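Bodia Council Adopts Public Comment Rules for Election Season

BODIA, 2024-08-21 - The Bodia City Council has voted to adopt new rules for public comment and campaign activity at city buildings. The rules take effect before the fall campaign and will stay in force through January.

Under the new rules, candidates and party groups may rent rooms at the Skonar Civic Center and the Park Street Annex on equal terms. Bookings open to all registered campaigns on the same morning, and no campaign may hold more than two dates in a single month. The rental fee is $50 per evening.

The council took up the matter after a dispute in the spring over a rally at the civic center. Two parties complained that the other had been given better dates, and the city clerk's office received 461 written comments. Most asked for a single booking calendar that anyone could read. The clerk will now post that calendar online and update it each morning.

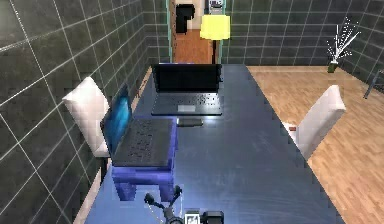 Laptops on a long blue table with white chairs at its sides.

The rules also cover remarks made during council meetings. Speakers may criticize a party, a candidate or a sitting member. They may not threaten anyone or call for harm to people because of their religion or background. The presiding member must give one warning before ending a speaker's time - the earlier rules did not require a warning.

Members of the Pondus bloc voted against the measure. In a written statement, the bloc said the warning rule leaves too much to the judgment of the presiding member and asked for a review after the election. The majority agreed to place a review on the agenda for the second meeting in January.

Campaigns that want to book a room must file Form 26 with the clerk's office. Forms are available at the front counter and on the city website. Groups that booked under the old rules keep their dates and do not need to file again.

The full text is published as Ordinance 2552.

Media contact: Office of the City Clerk, Bodia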